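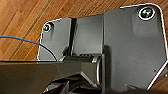 Hinge bracket of the Prumau kit, with the thin blue cable crossing the wood.

Prumau wrist and gripper kit, reviewed after one winter of use

I bought this kit for the small arm which stands in my work room in Flillthorpe. The old gripper of the arm had too much play in the hinge, and I became tired of correcting it in software. The Prumau kit cost me 118 euros from Grirngate, with postage, and it includes the bracket, a pair of fingers, a small camera for the wrist, the cable and a bag of screws. The motor is not included. You must take it over from your old gripper, and the shop page says this only in small letters at the end.

I am not an engineer. I repair sewing machines for my living, so I am used to small screws and to hinges that must move freely but not shake. My opinion is from this side.

Unpacking and the manual

Everything was in separate bags with numbers on them. The manual is a folded sheet, printed on both sides, and the drawings are good. The text is less good. In the step for the camera it says "fix until comfort," and I needed some time to understand that this means finger tight and not more. The same sheet exists on the Prumau site in a longer version, and I advise to use that one. It has a drawing of the pivot from the side, which the paper version does not have.

Putting it together

The bracket is the part that I like most. It has a screw in each of the upper corners and a recessed channel in the middle, and the two sides are not the same width, so it is difficult to mount it the wrong way. I did manage to do it the wrong way once, but I was listening to the radio.

The screws are cross-head and go in clean. I used my old Stubbs driver with the thin shaft. The wide driver that comes in the bag touches the rim around the screw and leaves a mark there. Tighten both screws a little, then move the hinge by hand through its whole way, then tighten both for good. If you tighten one completely before you begin the other, the bracket pulls to this side and the hinge becomes stiff at the end of the movement. I took it apart and made it again three times before I saw what was the cause.

The pivot needs one very small drop of light oil. Please do not use grease. The little teeth next to it collect dust, and with grease on them you will have a gray paste after a month.

The camera is the easiest part. It clicks into its holder and one screw keeps it from turning. The question is where you point it. The manual wants the fingers in the center of the view. I prefer them lower, so that the tip only comes up from the bottom and the rest of the view is left for the table and what is on it. I tried it with ordinary things from the house, a white bowl and a black phone lying close together, and with this angle I can see the tip between them and still see a good part of both. The shiny glaze of the bowl gives some bright spots, and dark things next to the dark finger are more difficult to separate. A piece of light tape on the finger would help with this. The sharpness is only medium. For placing things by eye it is enough, for reading small letters I would not count on it.

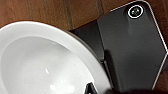
How it works day to day

My arm does a simple job. It takes bobbins from a tray and puts them in a rack, and I let it run in the late afternoon when I do the paperwork. Before the change it lost a bobbin quite often, always at the same corner of the tray. With the new hinge the fingers close at the same place each time. I made a test of 100 picks on the first evening and it dropped one, and that one was standing on its edge, so I blame myself.

The closing is quiet. There is a soft click when the hinge comes to the end, and I thought first it was a fault, but I wrote to Prumau and a Mr. Murray Rewi answered the next morning that it is normal as long as the sound does not change. He also asked which motor I use and sent me a better value for the closing speed, without that I asked for it. I was pleased with this.

The grip is not strong. A bobbin, a pencil, a small box, all these are fine. I would not give it a full cup. The maker names 600 grams as the limit, and I think it is better to stay well under it, as the tips begin to bend outward before the hinge does anything.

Looking after it

Here I have my one real complaint, and it is the cable. It is thin and blue and easy to see, which is good, but it is 50 centimeters long and there is no clip for it anywhere on the bracket. So it hangs in a loose arc and likes to lie across the hinge, directly over the teeth and the metal ring of the pivot. In the second month I found a flat place in the covering where it had rubbed. I now look at the cable each time before I switch on, and I push it to the side if it has moved back. A clip would cost the maker almost nothing. I have made one from a piece of old belt, and it holds, but it is not beautiful.

The rest of the care is small work. I brush the teeth with a dry paint brush and look for hairs and threads, of which I have very many in my room. A hair around the ring is enough to make the closing uneven. I check the corner screws with the driver once in a month, and one of them had become loose a quarter turn in January. After that I put a very small amount of thread lock on it and it stayed.

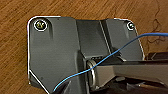
Would I buy it again

Yes, for light things and for a person who does not mind to look at a cable. The hinge is much better than I expected at this price, the bracket is straight and well finished, and the answer from the maker was fast. The camera is acceptable. If you need to lift heavier parts, or if your arm works where you cannot stand next to it and watch, I would wait until they sell a version with a proper guide for the cable — Mr. Rewi wrote that one is planned for June, but he did not want to promise it.

My rating is four from five. The spare fingers are sold in pairs only, and it is wise to order a pair together with the kit, as the postage for them alone is more than the fingers.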